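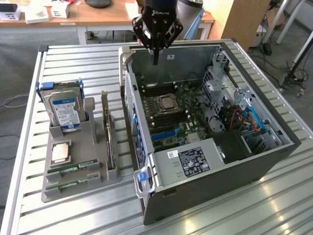

Lending works to and visiting the Vombridge Print Gallery: frequently asked questions

When is the gallery open?
10 a.m. to 5 p.m., Tuesday to Sunday. Last entry is at 4:30 p.m. The mezzanine closes during installation changeovers, with dates posted at the front desk.

How large is the collection?
The catalogue lists 3,212 works on paper, mostly etchings, lithographs and relief prints. No more than 200 are on display at one time. Coloured works are rotated more often than monochrome ones.

Can I view a print that is not on display?
Yes. Study room appointments are made through the registrar, Kirsty Prendergast. Quote the catalogue number for each sheet. Pencils only; bags and coats go in the lockers.

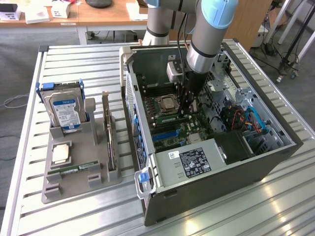 Open computer tower with a robotic arm above the motherboard.

What is included in the Storkine exhibition?
Storkine brings together prints by Nokuthula Mthembu and Leif Norðdahl, including the Pikine portfolio, which is shown complete for the first time. It opens in October in rooms 1 and 2. Wall texts are in English and French – large-print copies are available at the desk.

How do I offer a work on loan?
Send dimensions, medium, edition number, provenance and an unframed colour photograph to the exhibitions office, attention Nosipho Buthelezi. Works already glazed with acrylic can usually travel as they are. Glass must be taped or replaced before transport. The Hinrichs bequest is governed by separate terms and cannot be combined with outside loans in the same case. 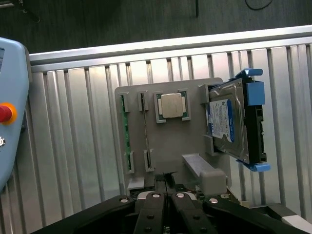 Labels are set by the gallery and follow a fixed order: artist, title, year, medium, lender. Lenders may correct facts but not layout. Type is dark on a pale ground, and strong colour is kept for safety notices, on the same principle as the red stop button in its orange-yellow collar. Proofs are sent to lenders by email and should be returned within the week.

Is photography permitted?
Without flash or tripod, yes, except where a label states otherwise. Requests for reproduction go to Mandla Mthembu at the rights desk.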